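Lectura de 7 minutos

Los que escuchan a velocidad y media

Bonifacio Carrasco tarda hora y cuarto en llegar al almacén donde trabaja y otro tanto en volver a casa. Durante años llenó ese tiempo con la radio del autobús, la que eligiera el conductor. Desde el invierno pasado lo llena con novelas. Lleva terminadas 14, casi todas de más de diez horas, y calcula que en papel no habría pasado de dos.

«En casa me siento con un libro y a la tercera página estoy dormido», dice. «En el autobús no me duermo. Y si me duermo, retrocedo».

Carrasco tiene cincuenta y ocho años y dejó los estudios a los quince. Su hija le instaló la aplicación de la biblioteca en el teléfono y le enseñó a descargar los préstamos antes de salir, porque en el tramo del túnel se pierde la cobertura. Lo primero que escuchó fue una historia de naufragios. Después vino una saga familiar que le recomendó una compañera de turno, y después todo lo que había del mismo narrador, sin mirar quién era el autor.

Ese detalle se repite entre los oyentes habituales de audiolibros: muchos siguen a una voz antes que a una firma. En las bibliotecas lo saben desde hace tiempo. Sumeya Seyoum atiende el mostrador de préstamo digital de la biblioteca de Grelldale y recibe a diario consultas de personas que recuerdan al locutor y han olvidado el título. La ficha del catálogo incluye al narrador, pero hasta hace poco no se podía buscar por ese campo. Ahora sí, y es la segunda búsqueda más utilizada.

En diciembre, la biblioteca prestó 1.041 audiolibros, su mejor mes. Seyoum atribuye parte de la cifra a los viajes de fin de año y otra parte a un cambio de normas: el plazo de préstamo pasó de 7 a 14 días. Con una semana, explica, los títulos largos se devolvían sin terminar y el mismo lector volvía a la cola. La lista de espera de algunas novelas se alargaba meses por culpa de personas que necesitaban un par de tardes más.

La cola sigue existiendo. Aunque se trate de un archivo, cada licencia se presta a un solo usuario a la vez, y las licencias caducan. Hay que renovarlas o perderlas, y un audiolibro cuesta a una biblioteca bastante más que el mismo texto impreso. Seyoum pasa una parte considerable del año decidiendo qué deja caer. «Un libro de papel se queda en la estantería aunque no lo pida nadie. Aquí tengo que volver a pagar por él», dice. Los clásicos resisten mal esa cuenta. Las novelas policiacas la aguantan sin problemas.

Una cabina forrada de mantas

Ankica Tomić ha grabado la mayoría de sus libros en un armario. El mueble sigue en su casa, en el cuarto del fondo, con las mantas clavadas por dentro y una lámpara de pinza que no calienta. Hoy trabaja casi siempre en el estudio Rivine, una planta baja con dos cabinas, pero recurre al armario cuando le piden una corrección urgente.

Tomić empezó como actriz de doblaje. Llegó al audiolibro por una sustitución y se quedó por el horario. Graba por las mañanas, nunca más de cuatro horas, y deja fuera los lácteos y las camisas de tela rígida, que crujen. De una jornada buena salen 90 minutos limpios. El resto se va en repeticiones, pausas, un estómago que suena, un camión que da marcha atrás en la calle.

Antes de entrar en la cabina lee el libro entero. Parece evidente, pero los plazos empujan a lo contrario, y ella misma aprendió la lección con una novela en la que un personaje secundario llevaba trece capítulos hablando cuando el autor decidió informar de que era tartamudo. Hubo que regrabarlo todo. Ahora prepara una hoja por personaje con la edad, la procedencia, el tono y una muestra de audio de cinco segundos a la que vuelve cuando el personaje desaparece durante cien páginas y reaparece.

No le gusta que se note. Las voces muy marcadas, dice, cansan a la media hora, y un audiolibro dura diez. Le basta con bajar un poco el registro, acortar las frases, respirar en otro sitio. Para las mujeres ancianas habla más despacio y para los niños no hace nada. «Si el texto dice que es un niño, el oyente ya oye a un niño».

La técnica de sonido corre a cargo de Mulugeta Workneh, que escucha cada grabación completa con el texto delante. Marca los errores de lectura, los chasquidos de saliva y los cambios de volumen. También los nombres propios pronunciados de dos maneras, que son el fallo más frecuente y el que más cartas provoca. Un ensayo sobre rutas comerciales le costó tres tardes de llamadas para fijar cómo se decían los puertos.

Workneh trabaja con monitores de estudio, pero da el visto bueno final con unos auriculares baratos y caminando. Da dos vueltas a la manzana con cada capítulo. Si pierde una palabra por el ruido del tráfico, sube las sílabas débiles. Casi ninguno de sus oyentes, razona, va a estar sentado en una habitación en silencio.

La cuestión de la velocidad

Buena parte del público tampoco oye el libro al ritmo en que se grabó. La aplicación permite acelerar la lectura, y el ajuste de una vez y media es corriente entre quienes escuchan a diario. Carrasco lo usa para las novelas de acción. Para las demás vuelve al ritmo normal, aunque reconoce que al principio le parecen lentísimas.

Tomić lo sabe y prefiere no pensarlo. Una pausa que ella midió con cuidado se queda en nada. Workneh es más práctico: antes de entregar, comprueba un fragmento acelerado, y si dos palabras se pegan las separa. Algunos clientes del estudio han empezado a pedirlo por escrito.

Wubit Kassa defiende la prisa sin complejos. Es profesora de secundaria, corrige exámenes hasta tarde y escucha mientras cocina, tiende o camina hasta el instituto. Coordina además el club de lectura de Mekell, que se reúne una vez al mes en la trastienda de la librería Wolde y que hace dos años admitió a quienes llegaban con el libro escuchado. La decisión no fue pacífica. Una de las fundadoras sostenía que escuchar no era leer y que en las discusiones se iba a notar.

Según Kassa, se nota en cosas menores. Quienes han escuchado no saben cómo se escriben los nombres y les cuesta encontrar una cita. A cambio recuerdan mejor los diálogos y discuten mucho más sobre el carácter de los personajes, a veces para quejarse de que el narrador les ha hecho antipático a alguien que sobre el papel no lo era. En una de las sesiones, medio grupo defendía a un suegro que el otro medio detestaba, y tardaron un buen rato en descubrir que la diferencia estaba en el tono con que se había grabado una sola frase.

El club ha adoptado desde entonces una costumbre: antes de empezar se lee una página en voz alta, cada vez una persona distinta. Dura poco. A Kassa le interesa comprobar que nadie coloca el énfasis en el mismo lugar.

Lo que se pierde y lo que se queda

Hay libros que no funcionan. Las notas al pie rompen el hilo si se leen en su sitio y desaparecen si se dejan para el final. Los recetarios, los manuales con tablas y casi toda la poesía visual quedan fuera. Tomić rechazó una novela epistolar con fechas en cada página, porque al tercer capítulo sonaba a un listado de facturas. Otra, escrita sin un solo punto, la aceptó encantada y la recuerda como la mejor grabación de su carrera.

También hay lectores que regresan por ese camino. Seyoum menciona a una usuaria que había dejado de leer al perder vista y a la que el formato de letra grande le resultaba humillante. Empezó con relatos cortos, de veinte minutos. Ahora reserva las novedades antes de que salgan y llama por teléfono si la grabación le parece floja. Ha devuelto tres.

Carrasco no ha vuelto al papel y no tiene intención de hacerlo. En la mesilla sigue el libro que le regalaron por su cumpleaños, con el marcapáginas donde estaba. Lo ha buscado en la aplicación y hay seis personas por delante. Mientras espera turno escucha una biografía de un constructor de faros, que le está gustando menos de lo previsto. Va por el capítulo nueve y piensa terminarla antes del verano, aunque sea a velocidad doble.

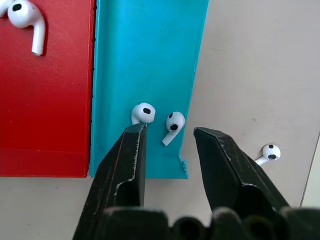 Auriculares inalámbricos blancos sobre piezas de colores impresas en 3D.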